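Share this page: 188 shares | 18 comments

We use cookies to remember your settings and see which pages get read. Accept all | Manage choices

The two-arm bench: your questions, answered as best I can

Since I put up the first write-up of the build I've had a lot of the same messages, so I've pulled them together here. I'm a hobbyist with a corner of the shared workshop at Brakport, and what follows is what I've found out by doing it. If your arms are a different make, take my settings with a pinch of salt. Last updated 21 March 2026.

Why two arms? Isn't one enough?

One is plenty for picking up a block and putting it down somewhere else, and I'd tell anybody to start there. I had one for ages. I got fed up because so many ordinary jobs want something held still while you do something to it - opening a bag, taking a lid off, shifting a box that's wider than the jaws. With one arm you end up chasing the thing across the table. With two you get to have a whole new set of problems, which I was ready for by then!

How big is the whole thing?

It takes up one workbench bay and I can just about reach over the front to pick things up when they're dropped. I made the first version too deep, and anything that rolled to the back had to be fished out with a ruler. If you can't touch the back wall without leaning on the rail, make it smaller.

What's the frame made of?

Aluminium extrusion, the slotted sort. The front rail is the bit that matters because both arms bolt to it through their mounting plates, so any wobble in the rail turns up at the grippers, only worse. I bought the lengths cut to size from Navar and paid a bit extra for square ends. Well worth it. My own hacksaw ends were a disgrace and I spent an entire evening in August shimming them with bits of drinks can before I gave in.

The slots mean you can slide things along when you change your mind, and you will. My arms started out much closer together and kept bumping elbows.

Do I need walls?

Need, no. I ran without them all last summer. But it's a busy workshop, people walk past behind the bench, somebody parks a bike there, the roller door goes up and the light changes, and all of that ends up in the camera's view. Once I'd put three sides up the results got a lot steadier from one evening to the next. Leave the front open or you'll hate yourself every time you need to get a spanner in.

Why the flowery wallpaper?

Easily the most asked! I wanted the program to cope with a background that isn't plain, as my kitchen at home isn't plain either and that's where I'd like this to end up. So I went to the remnants bin at Flanham and bought the busiest roll they had. It's all peonies and daisies and big spotted moths, and it cheers the corner up no end. The tabletop is covered in a much fainter print, roses with a couple of pale butterflies. I change the coverings every so often so the thing doesn't get too used to one look.

Tip if you're papering panels: do it before you put them between the posts. I did one of mine in place and there was paste in the slots for weeks.

What job are you working on at the moment?

Moving a shallow plastic tray with both arms. It sounds dull and it's been the hardest thing so far. The tray is longer than the jaws can get round, so each gripper takes a side, and they have to agree with each other. If one gets there early it shoves the tray into the other one, or spins it round on the table.
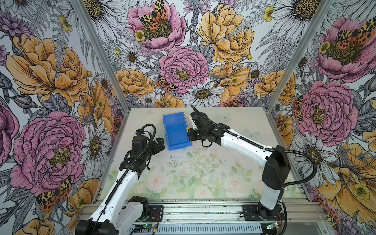 What helped most was giving up on having both arms arrive at exactly the same moment. I let one make contact and stay put, then bring the other in slowly, and only lift when both have closed. It's slower and it looks a bit timid, but the tray mostly goes where I want it. My best evening was 20 clean lifts in a row and I went home very pleased with myself.

How do you teach it? Do you write out every move?

Not any more. I used to type in positions one by one, and it worked right up until I nudged the tray. Now I drive the arms by hand through a second pair of controls, do the job myself over and over, and record it. So far I've got 119 recordings of the tray job that I'd call usable. Plenty more went in the bin because I sneezed, or dithered, or knocked the table.

My advice is to start the tray in a different spot each time, and at different angles too. I did my first batch with it in nearly the same place and had to start again.

What about the cables?

Ah, the cables. Put them in flexible conduit and leave far more slack than looks sensible. A tight loop will drag the wrist off to one side, and you'll blame the motors for a fortnight (I did). Then move each joint to its limits by hand, with the power off, and watch what catches on what. Mine swing about in great big arcs and I've made peace with it.

The little control boards sit low at the front on my build, one for each arm. I like being able to see their lights from my stool, but the thin wires are easy to catch with a sleeve, so mind yours.

Is it safe to have in a shared workshop?

These are small arms, but they'll still give your knuckles a good rap, and the jaws pinch. I've got a big off switch on the front of the bench, and the rule is that nobody puts a hand inside with the power on, me included. I also unplug it when I go for a cuppa. Please don't leave yours running by itself.

Are you using somebody's kit?

Bits of one. I followed the Michailidis plans for the bench layout and then wandered off from them fairly quickly, mostly over the height of the rail. The plans are good and I'd stick closer to them if I was doing it again.

How often do you have to fiddle with it?

I check the bolts on the mounting plates every time I set up, and they've usually moved a touch. The table wants a wipe as well, it's always got bits on it however careful I am. Joint calibration I redo whenever an arm's had a knock.

Can I come and have a look?

Yes, do! I'm usually at Brakport in the evenings. Leave a comment below first so I can make sure the bench is switched on and I haven't got half of it in pieces.

18 comments | Show newest first

Get new posts by email. Enter your address to sign up for the newsletter. You can unsubscribe at any time.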